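Home Help > Living Room > Leather & Throws

Blanket won't stay put on leather sectional, and is it bad for the leather?

Posted by Chenxi Luo, 29 December 2018

We bought a pale leather sectional in April, the Steker with the adjustable headrests. My mother-in-law gave us a wool-type knit blanket for it, a Ballilora in a dull teal color. I like the blanket and I like the sofa but they don't get along. If I fold it over the back it slides down behind the cushions. If I lay it on the seat it creeps forward until half of it is on the floor. By the end of the evening it has usually been shoved into a heap and left there.

I have two things I want to know. Is there a way to fold or place a thick knit so it stays where you put it on smooth leather? And can the dye come off on the leather? The sofa is a light cream and it was not cheap. The care booklet has one line about "avoiding colored textiles" and then goes on for a page about sunlight.

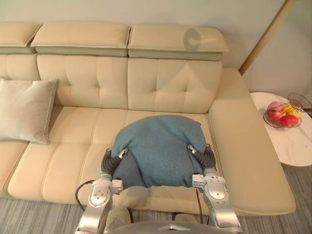

Marit: I would worry about the color before the sliding. Take a white cotton cloth, dampen it, and rub it hard on a corner of the blanket for a minute. If any blue shows on the cloth, wash the blanket alone in cool water and test again. Keep it off the leather until the cloth stays clean. I had an Asau throw in navy that failed 3 times before I gave up and moved it to the bedroom. The mark it left on my armrest is still there.

Wool or wool blend should be dried flat. Check the label first, mine said hand wash only and I missed it.

For the folding, fold it in thirds the long way so you have a strip about as wide as one seat cushion. Lay the strip over the backrest and down onto the seat, and tuck the extra into the gap where the seat meets the back. Push it in with the flat of your hand. The gap does the holding. It will still come loose if somebody naps on it, but for normal sitting mine lasts a couple of days.

If your headrests fold up and down, put them where you want them before you lay the blanket over. Moving them afterward pulls everything out.

dunmore_h: Just get a basket. Ours goes by the end of the sofa and the blanket goes in it. Done.

Perry L.: Marit's answer is good. I'd add that a piece of rubbery rug underlay under the blanket sounds like a good idea, and a lot of people suggest it, but don't use it on leather. We had a strip on our Vermeulen for one winter and it stuck to the finish. A thin cotton sheet in between is safer, although it doesn't grip as well.

Also lift the blanket when you move it – don't drag it. Grit gets caught in a knit and you end up rubbing it across the seat. Shake it outside now and then.

Comments

Chenxi Luo: Did the cloth test. Very faint blue, so it is going in the wash tonight. Will try the thirds fold after that.

tobyk: Does the tuck work on a recliner seat? Mine gets pulled into the mechanism.

Marit: No, I wouldn't tuck anything into a recliner. Fold it over the arm.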